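Gistden Weekly Pill Organizer, Large Print, 3 Rows

In stock - ships from our Flisdale counter

I've been stocking pill organizers behind the counter for a long time, and I'll admit I never got excited about one until the Gistden came in. Customers had been bringing the old snap-lid kind back to me with broken hinges and the letters rubbed off (one lady had redone hers in nail polish, and it looked pretty good!). So when Mieke Van Damme, our buyer, put the Gistden on my desk in September, I filled it with my own vitamins and took it home.

I still use it. It has 3 rows for morning, noon and night, and each day lifts out as its own little strip, so you can drop today in a bag and leave the rest of the week on the shelf. The letters are molded into the lids and then filled with dark ink, and my mother can read them from her chair without her glasses.

The lids open with a push from the side of your thumb. You don't need fingernails for it, and I've had people with pretty stiff hands try the counter sample and get it on the first go. They close with a click you can hear. I wouldn't call it childproof, because it isn't - please keep it up high if you have grandkids coming over, same as you would any medicine.

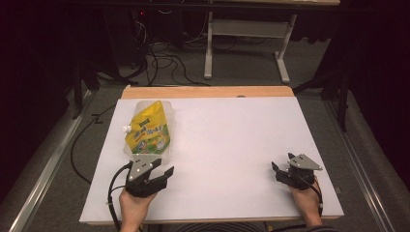
Yellow spout pouch with a white screw cap, on a white board.

Each compartment takes 9 regular tablets, or fewer if you're on those big calcium ones. If you take a lot of large capsules, have a look at the Gasser Deep Box instead. It's bulkier and the lids are stiffer, but there's more room in it. Tadhg Mulligan at our Mekside store swears by the Gasser and will happily argue with me over the phone about it.

Cleaning is easy. Pull the strips out, wash them in warm water with dish soap, and let them dry all the way before you put anything back in. I leave mine open on a towel overnight. Don't run it through the dishwasher! I did that with the first one and two of the lids never sat right again.

One more thing I get asked all the time: not every medicine should come out of its original bottle. Some tablets don't do well with air or moisture, and some need to stay in their foil until you take them. Bring your list in or call the counter and one of us will go through it with you. There's no charge for that, and you don't have to have bought the box from us.

If you fill a box for somebody else, ask for the spare tray. It slots into the same case, so you can have next week ready while they're still using this one.

Details

Item number: 182
Rows: 3 (morning, noon, night)
Days: 7, each strip removable
Capacity: 9 regular tablets per compartment
Weight, empty: 200 grams
Colors: blue or clear
In the box: case, 7 day strips, paper card for your medicine list

Spare trays and replacement strips are sold separately, at both the Flisdale and Mekside counters. Unused organizers can come back within 30 days with the receipt. Once there have been pills in it I can't take it back, but if a lid breaks in the first year, bring me the strip and I'll swap it for a new one.

Page updated 2022-01-18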